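Ticket 744: Druckaufträge aus der Fachanwendung Flurnia werden nicht ausgegeben
Kategorie: Ausgabedienste / Druck
Priorität: mittel
Status: geschlossen
Gemeldet durch: Registratur, Standort Cedevness
Bearbeitung: Pak-hei Kuo, Anwendungsbetreuung
Eröffnet am: 29. Januar 2026

Fehlerbeschreibung der meldenden Stelle

Seit der Umstellung auf die neue Version der Fachanwendung Flurnia werden Sammeldrucke aus der Aktenverwaltung nicht mehr vollständig ausgegeben. Einzelne Schreiben lassen sich ohne Einschränkung drucken. Bei Sammelaufträgen erscheint in der Anwendung die Meldung »Auftrag übergeben«, am Ausgabegerät werden jedoch lediglich die ersten Seiten gedruckt. Eine Fehlermeldung wird nicht angezeigt. Betroffen sind sämtliche Arbeitsplätze der Registratur.

Erste Prüfung

Die Druckwarteschlange wurde auf dem Server Skerum eingesehen. Die Aufträge treffen dort vollständig ein und werden nach der Übergabe an das Gerät als erledigt geführt. Ein Neustart des Druckdienstes brachte keine Veränderung. Der Austausch des Netzwerkkabels am Ausgabegerät blieb ebenfalls ohne Wirkung. Die meldende Stelle wurde gebeten, einen Testauftrag mit 18 Schreiben auszulösen. Dieser wurde vollständig ausgegeben. Ein zweiter Testauftrag mit 96 Schreiben brach ohne Meldung ab.

Rückfrage an die Registratur

Es wurde um Mitteilung gebeten, ob zwischenzeitlich Änderungen an den Vorlagen vorgenommen wurden und wo die Ausdrucke bis zur Klärung abgelegt werden. Die Registratur teilte mit, dass die Vorlagen unverändert seien. Für die unvollständigen Ausdrucke und die noch zu versendenden Schreiben sei ein Tisch im Nebenraum vorgesehen.
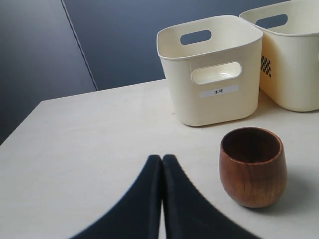 Anlage 1 zum Ticket: Ablagetisch mit zwei cremefarbenen Kunststoffbehältern.

Die Registratur wurde angewiesen, unvollständige Ausdrucke bis zum Abschluss des Vorgangs nicht zu vernichten und die zugehörigen Auftragsnummern handschriftlich auf dem jeweils ersten Blatt zu vermerken.

Analyse

Das Protokoll des Ausgabemoduls »Ho« weist für jeden abgebrochenen Auftrag einen Eintrag zur Zeitüberschreitung auf. Der Grenzwert für die Übertragung an das Ausgabegerät war mit 3000 Millisekunden hinterlegt. Es handelt sich um den Standardwert der neuen Version; die standortbezogene Einstellung wurde bei der Umstellung nicht übernommen. Wird der Wert überschritten, beendet das Modul die Verbindung und meldet den Auftrag dennoch als übergeben. Einzelschreiben und kleinere Sammelaufträge bleiben unterhalb des Grenzwerts.

Maßnahme

Der frühere Grenzwert wurde aus der Sicherung der Konfiguration wiederhergestellt und das Ausgabemodul neu gestartet. Der Testauftrag mit 96 Schreiben wurde im Anschluss wiederholt und vollständig ausgegeben. Die Registratur hat das Ergebnis bestätigt.

Hinweise zur Nacharbeit

Bereits abgebrochene Aufträge werden nicht automatisch erneut gedruckt. Sie sind in der Auftragsübersicht über die Funktion »Erneut ausgeben« einzeln anzustoßen. Vor dem Versand ist anhand der vermerkten Auftragsnummern zu prüfen, welche Schreiben das Haus bereits verlassen haben. Doppelt vorliegende Ausdrucke sind der datenschutzgerechten Entsorgung zuzuführen.

Die fehlerhafte Statusmeldung wurde dem Hersteller angezeigt. Eine Korrektur ist für die Programmpflege im April angekündigt. Bis dahin ist bei Sammelaufträgen die Seitenzahl am Gerät mit der Angabe in der Auftragsübersicht abzugleichen. Abweichungen sind unter Angabe der Ticketnummer an die Anwendungsbetreuung zu melden.

Abschlussvermerk: Störung behoben, Ticket im Einvernehmen mit der meldenden Stelle geschlossen.
gez. Kuo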